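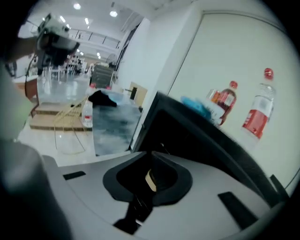 Issue 81

Search this newsletter Enter keyword Go

Care and Storage of Household Items in the Gaete Room

10/04/2019

Residents and staff of Grikdale House are advised that the Gaete Room has reopened for general use following the reorganization of its shelves, floor areas, and storage containers. The room measures 592 square feet and serves several purposes in the course of an ordinary week. It is used for household activities, for the sorting of donated goods, and for the short-term keeping of items that belong to the building as a whole. The arrangements set out in this notice apply to all users of the room, including groups that reserve it through the Arkia office.

The reorganization was undertaken after a review of the room's contents, in which 170 articles were entered on the household list. A number of them had been recorded twice under different names, and a few had not been recorded at all. The revised list is kept in a binder at the Arkia office and may be consulted during office hours. Copies are not distributed, as the list is amended frequently.

The Table

The table with the mottled gray-blue top remains the principal work surface. Users often set out cloths, drinks, and small articles on it together, and this practice may continue. Bottled water is permitted on the table at all times. Bottles should be capped when not in use and should be taken away by the person who brought them. Partly used bottles are the most common item left in the room, and staff will dispose of them at closing.

The black cloths are building property and are intended for covering the table during sorting, or for placing under articles that might scratch the top. They should be shaken out and folded in quarters after use. A cloth that has been stained should be put in the laundry bin in the corridor and must not be returned to storage. Paper towels are available in the corridor cupboard for spills. Spray cleaners containing bleach are not to be used on the table, as they may affect the color of its top.

Racks and Low Platforms

The gold-colored wire rack has been retained after some discussion. Its open, curved form makes it awkward to stack, and it had been proposed for disposal in the spring. Several residents wrote in its favor, noting that it is light enough to be moved by one person and that it is well suited to holding magazines and rolled paper. The rack may be rested against the table during activities. It should not be hung from the counter or loaded with glass.

The low wooden platform is to stay at floor level. Users with limited mobility have asked that a clear path be kept along that side of the room, and the platform should accordingly be left close to the table and not drawn out toward the door. Nothing breakable is to be placed on its stepped edge. The platform is not a seat, and it is not a step stool. A proper step stool is available from the office on request.

Baskets

Plastic baskets are used throughout the room for collecting loose articles. The tan baskets, which are rectangular with rounded corners, are the preferred type for this purpose. They were purchased from Gevska Supply and replace the woven baskets that had begun to shed. Users are asked to observe the following.

Baskets should be kept for dry goods such as cloths, toys, and packaged stationery.

Liquids, batteries, and tools with exposed blades are not to be placed in them.

A basket that is full should be carried with both hands beneath it. The rims are adequate for lifting a basket that holds little, but they will bend under weight, and two baskets have already been withdrawn with split corners.

Baskets should be returned with nothing left inside. Any article that remains at closing will be transferred to the unclaimed goods shelf and held for 90 days. After that period it will be offered to other residents or donated.

The transfer of goods between baskets and storage boxes accounts for most of the activity in the room during a sorting session. Experience in the past year suggests that the work goes more smoothly when the basket is brought to the goods. Carrying articles one at a time across the floor takes longer, and small items are dropped and lost beneath the furniture.
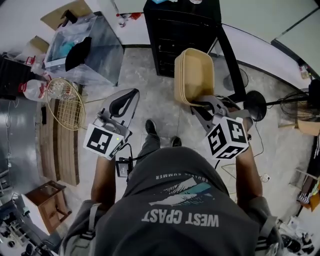 For the same reason, groups are encouraged to decide before they begin which containers will be used and where each will stand. A container that has been set down in the middle of the floor tends to remain there, and other users must then walk around it.

Clear Storage Boxes

Clear plastic boxes have been adopted for articles that are needed regularly. Their advantage is that the contents can be identified without opening the lid, and so labels are required only where a box holds mixed goods. Cloths and soft items may share a box. Hard or heavy articles should be kept apart from them. Boxes may be placed on the floor along the wall but should not be stacked more than three high, and a box without a lid should always be at the top.

Users who find that a box has cracked should leave it at the Arkia office. Repairs with tape are discouraged — the tape collects dust and is difficult to remove afterward.

Cardboard

Cardboard boxes received with deliveries should be flattened promptly. Flattened cardboard may be kept on the floor for the remainder of the day if it is likely to be needed for packing, and should then be taken to the recycling area behind the building. Large sheets are useful for protecting the floor when furniture is moved, and one or two may be put aside for that purpose. They should be laid flat and kept dry.

Water Supply

Large plastic jugs with red caps are kept along one side of the room, away from the main path. These are heavy when full. Residents who require assistance in moving or pouring from them should ask at the office, and no one should attempt to lift a full jug onto the table alone. Caps should be replaced immediately after pouring. Empty jugs are collected with the regular recycling and should be rinsed beforehand.

Small bottle caps should be put in the recycling with their bottles attached where possible. Loose caps on a concrete floor are a slipping hazard, and several were found under the furniture during the reorganization.

Ventilation and the Fan

The stand fan is available for general use. It should be placed on level floor, with its base flat and its cord led along the wall wherever the position of the outlet allows. Where a cord must cross open floor, users should point it out to others in the room before starting work. The fan is to be switched off and unplugged when the room is vacated. It should not be moved by its grille.

The front of the black cabinet must be kept clear so that air can pass through its slats. Cloths and garments should not be draped over it, and boxes should be set well to one side.

Leaving the Room in Order

Each group is responsible for returning the room to the condition in which it was received. The table should be wiped, cloths folded, and baskets put back on the shelf beside the counter. Groups should allow 15 minutes for this work at the end of their reservation. Those who find the room in poor order on arrival should report it at once, before beginning their own session, in order that the matter may be taken up with the previous users.

The household list will be reviewed again in December. Residents who wish to suggest additional containers, or who have clean baskets or lidded boxes in sound condition to donate, may leave a note at the Arkia office before that time. Donations of open shelving cannot be accepted at present. Requests for a second table have been received and remain under consideration.

Recent Items

Winter Hours for the Laundry Corridor
Replacement of Entry Mats at Grikdale House
Reserving the Gaete Room: Revised Form
What May Be Left on the Unclaimed Goods Shelf
Recycling Area: Access From the Rear Drive

Contact the Arkia Office | Copyright Grikdale House | Back to top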